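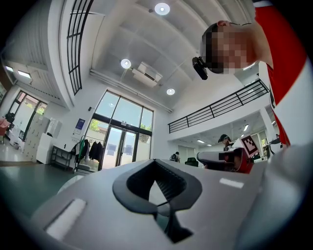 Unter der Kassettendecke

Katze an die Transportbox gewöhnen

Die Box gehört nicht in den Keller. Stellen Sie sie offen in das Zimmer, in dem die Katze ohnehin schläft, und nehmen Sie die Tür ab. Hinein kommt eine Decke, die schon nach ihr riecht. Bei unserer alten Fluvham geht die Tür nur mit beiden Riegeln gleichzeitig heraus.

In der ersten Woche passiert sonst nichts. Danach legen Sie 2-mal am Tag ein Leckerli an den Eingang, später weiter nach hinten. Geht die Katze von selbst hinein, kommt die Tür wieder dran. Schließen Sie sie für 3 Sekunden und öffnen Sie sie, bevor die Katze unruhig wird. Steigern Sie langsam bis auf 40 Sekunden.

Erst dann wird die Box angehoben, mit einer Hand am Griff und einer unter dem Boden. Eine Runde durch die Wohnung reicht. 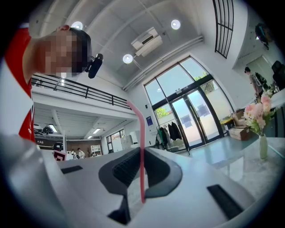
Salminen schrieb dazu, bei ihrem Kater habe das mit der Tür erst geklappt, als ein Handtuch über der Box lag. Er habe allerdings bis November gebraucht.

Ein Handtuch ist in Ordnung, solange die Lüftungsschlitze an einer Seite frei bleiben. Am Tag des Tierarztbesuchs füttern Sie vor der Fahrt nur nach Absprache mit der Praxis.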